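Subject: Re: Tape for the Alwood stall cables

Earlier message:

> The Watkins order closes at 1115. Do we need more tape, and which colours? I can add some to the list, but I don't want a drawer full of odds and ends again.

Black and yellow, please. Black is for joining and binding the cables, yellow for marking the ends. I'd leave the other colours off. The black should be ordinary electrical tape on a cardboard core, as the plastic cores don't fit our holder.

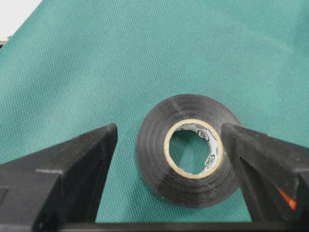
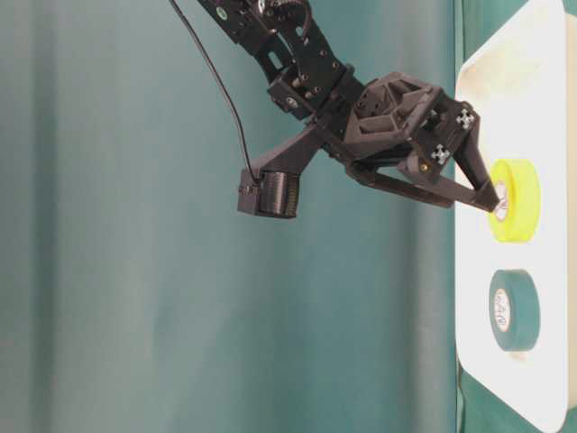 Grorkitz would rather have the yellow on every plug as well as at the ends, and asks whether the budget of 80 pounds covers the extra rolls. It should, if we leave the cable ties until October.

Please don't put part-used rolls back in the bag with the screws. The sides pick up grit and the next person can't find the end. Fold the last bit under and lay them flat in the tray.

I'll need the receipt for job 235.

Vomance workshop list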